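Chapter 4
The Open Day: Watching Robots at Work

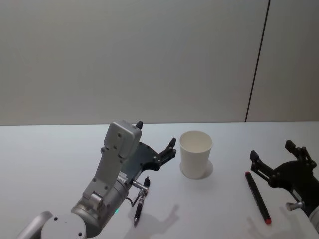
Figure 4.1 Two arms, one paper cup, a pen and a marker. The fingers of the left gripper are close to the cup but not touching it.

Every January the town of Nitcombe holds an open day at the Orozco workshop, and every January the visitors arrive expecting to be served coffee by a machine. Gangadharan Hegde, who has run the demonstration for 11 years, puts out a coffee urn in the hallway and lets people work it themselves. Then he brings them in to watch two arms deal with a paper cup.

It is a humbling thing to watch, mostly for the audience. You have been picking up cups since before you could spell the word, and you could not explain how you do it. How hard do you squeeze? Where do you look? At one session a visitor named Shobha Unnithan wrote down her instructions for the job and handed them to a friend, who followed them faithfully and knocked the cup on the floor. Her first step was "grab it." Most people's is.

A demonstration is a peculiar kind of evidence. The host picks the table, the objects and the moment to say "watch this." A good visitor enjoys the show and keeps a notebook anyway. Hegde's group handed out some 1094 comment cards over the years, and the most common remark on the ones that came back was "slow." The second most common was about parking.

In this chapter you will learn to watch a demonstration the way an engineer does. Section 4.1 looks at grippers and what two fingers can and cannot hold. Section 4.2 takes up the pen and the marker, which cause more trouble than the cup — thin things lying on flat tables usually do. Section 4.3 covers the questions to ask your host, including the rude one: how many tries did that take?

Before you read on, put a cup on your desk and write out directions for moving it six inches to the left. Keep the page. You will be correcting it in Section 4.2.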